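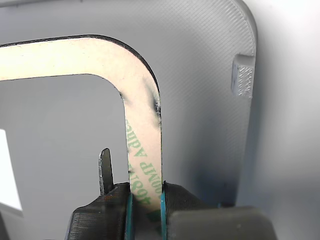
Cream strip with green printing along one arm.

Atallah Reading Room: Frequently Asked Questions

Who may consult the manuscripts?
Any person over 16 with a reader's card. The card is free and you can ask for it at the front desk on the day of your visit. Please bring one document with your photograph and one with your current address.

Do I have to book?
For printed books, no. For manuscripts, yes, please write to us seven days before. We are closed on Monday, and messages which arrive on that day are answered the day after.

How many manuscripts are in the collection?
There are 271 catalogued volumes. Of these, 255 can be ordered to the reading room. The others are too fragile to be opened, and for them we offer a digital copy on the computer beside the window.

What is the Cilon Gradual?
It is our largest choir book, with the chants of the Mass for the whole year. It came to us from the parish of Cilon together with 13 smaller books. The binding is much later than the leaves, and several gatherings were put back in the wrong order when it was made. Nour Khoury has prepared a table of the correct order, you can ask for it at the desk.

May I take photographs?
Yes, for private study, without flash and without tripod. If you wish to publish a photograph, please fill in the colour form and send it to Issa Harb. The fee depends on the kind of publication.

Must I wear gloves?
For parchment and paper we ask only for clean, dry hands. Gloves are given for photographs and for metal clasps.

Can I use a pen?
Only pencil, please. Laptops are allowed, but the cover must stay in the locker.

I do not read Latin. Is there some help?
Samer Daher gives a short introduction to liturgical books every October. You will learn how to recognize a calendar, an antiphon and a litany. There is also a printed guide, in English and French.

Why does the old catalogue give different shelf numbers?
The numbers beginning with Alier belong to the former owner's list. We keep them in brackets after our own number, as many older articles cite them. If you have only an Alier number, write it on the slip and we will find the volume.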